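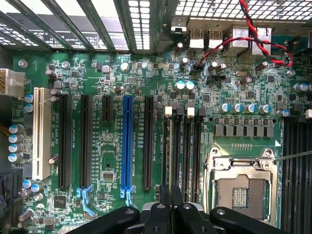 Desktops & Upgrades > Hardware Help

Old office desktop shuts off after a few minutes, is it worth fixing?

Daiane Pacheco
I have an older desktop that I use for bookkeeping and for printing shipping labels. It started turning itself off in September. It runs fine for 7 minutes or so, then the screen goes black and the fans stop. If I leave it for a while it starts again and does the same thing.

What I have tried: different wall outlet, different power cord, blew the dust out of the front. I have not replaced any parts. The accounting program is an old copy of Kernolell and I can't find the install disc, so I would like to keep this machine going if I can. I can spend up to $100. Is this the power supply or something else?

Raíssa Nogueira
Check the temperature before you buy anything. A computer that runs for a few minutes, shuts off, and comes back after a rest is usually overheating. Go into the BIOS setup right after you turn it on and look for a page called Hardware Monitor or PC Health. Leave it on that page and watch the CPU number. If it climbs past 80 C while the machine is doing nothing, the cooler is not doing its job.

Turn it off, unplug it, and take the side panel off. Dust on the front of the case doesn't matter much. What matters is the dust packed between the CPU fan and the metal fins under it, and you often have to take the fan off to see it. Hold the blades still while you use the canned air. Then check that the heatsink is seated on all its corners. The plastic push pins on some older coolers let go after years of heat. If one is loose, take the whole thing off, wipe off the old paste with rubbing alcohol, put on a small dab of new paste and press the pins back in. A tube of paste is a few dollars.

If the temperature stays low and it still shuts off, then I would try another power supply. Look at the label on yours and get one with the same connectors and at least the same wattage. Don't open the power supply itself.

Whatever you find, copy your Kernolell data folder to a USB stick first, while it still runs.

Wagner Siqueira
Bad power supply. Mine did the same and I swapped it, fixed. Not worth $100 though, get a refurbished one and move your files.

Dalal Sayegh
Moving the files won't help if she can't reinstall the program. I'd clone the whole drive to a new one before doing anything long term. You can do that for well under your limit.

Also look at the tops of the capacitors, the little cans standing up on the motherboard. They should be flat. If any are bulged or have brown crust on them, the board is on its way out and a new power supply will only buy you a little time.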